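Carpet Tiles, and Other Things I Have Opinions About Now

Print this post | E-mail this post

I have been in charge of the floor since November. I did not apply for this. I said at a meeting that the old carpet looked like something had been drowned in it, and by lunch I had a folder.

The folder had belonged to Myroslav Kravets, who moved upstairs and left me a box of samples, a rubber mallet, and a note that said "mind the arrows." I will come back to the arrows. The samples were from three suppliers. Grodley sent little squares the size of a drink coaster, which tell you as much about a floor as a button tells you about a coat. Lebrun sent a full tile in a color called Oatmeal, and whoever chose Oatmeal has never worked in a building with a coffee machine. Zukholm sent 13 grays.

I want to talk about the 13 grays. I laid them out on my kitchen floor at home and lived with them for most of a week. My family walked around them at first and then, fairly quickly, on them. One had a blue cast that made the whole room feel like a dentist's. One was so dark that every crumb showed up like a star. The plain ones, the smooth even grays, were the worst of all, and I had been leaning toward those because they looked tidy in the box. Tidy in the box means filthy by Christmas. You drop one bit of thread on a plain gray tile and your eye goes to it from across the room.

So we went with the streaky one. If you have been in any office, airport lounge or tax preparer's waiting room in the last decade you have stood on its cousins. Fine lines all running the same way, light gray, medium gray, something close to charcoal, and then the stroke of genius, a little brown and beige thrown in now and again. The brown and beige are pre-installed dirt. You are paying a factory to get there before your shoes do. I find this a very relaxing idea and I have tried to explain it at two dinners.

The arrows are printed on the back of the tile. They tell you which way the lines run. You can lay everything with the arrows pointing the same direction, and the floor reads as one big sheet if you squint. Or you can turn every other tile a quarter turn and get a checkerboard, which I am told is "dynamic." I had enough dynamic from the invoice. We pointed everything the same way.

Or we meant to. The lines wander a bit from one tile to its neighbor, so you get a seam after all, very faint, where the streaks don't quite agree. I noticed it the first evening and thought I would never see anything else. I got down on my hands and knees with the mallet, as if hitting it would help. By the end of the month I had to go looking for the seams on purpose.

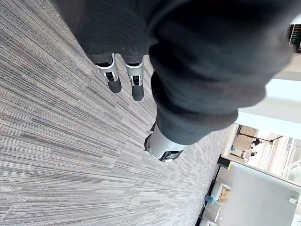 Page 4

It does something odd with distance, too. Look along the lines and they seem to pull together toward one corner, so the floor seems to be hurrying somewhere. Against a white wall it is a good look, I'll admit it, all that pale smoothness coming straight down onto something with a bit of grit. I had argued for a lighter baseboard and lost. I was wrong about the baseboard and I would like that noted, as it is the only thing I was wrong about. (I was also wrong about the glue. We don't discuss the glue.)

The other surprise was where the carpet meets the bright part, past the glass. Over there the floor is pale, and I had been dreading the change from one to the other for weeks. I had a whole speech ready about metal strips. Then the tiles went down and it looked perfectly all right, and I was left holding a speech. I gave it to my sister over the phone. She put me on speaker and did the dishes.

We ordered 201 tiles in the end. The supplier's calculator, which is called Zarkix for reasons I could not get out of them, told me to add extra for cutting and for what it called "future events." I liked that very much. I assume it means soup. The extras are in the closet behind the folding chairs, flat, arrows up, and if I find one more person has stood a mop bucket on them I will start keeping the key on my person.

A few things for anyone else who gets handed a folder. Ask for full tiles, never coasters. Look at them at seven in the evening as well as at noon, because gray goes green under some lights. Vacuum along the lines and then across them. If a tile gets ruined you pull it up and drop in a spare, and the new one will look cleaner than the others for a while – walk on it a lot, in ordinary shoes, and don't mention it to anybody.

Next on the list is chairs. I said something about the chairs.

Print this post | E-mail this post

Recent posts
The Mallet Stays With Me
A Short History of the Closet Behind the Folding Chairs
62 Coat Hooks and Where to Put Them
What Color Is Oatmeal, Really
Baseboards: A Retraction

Last updated in November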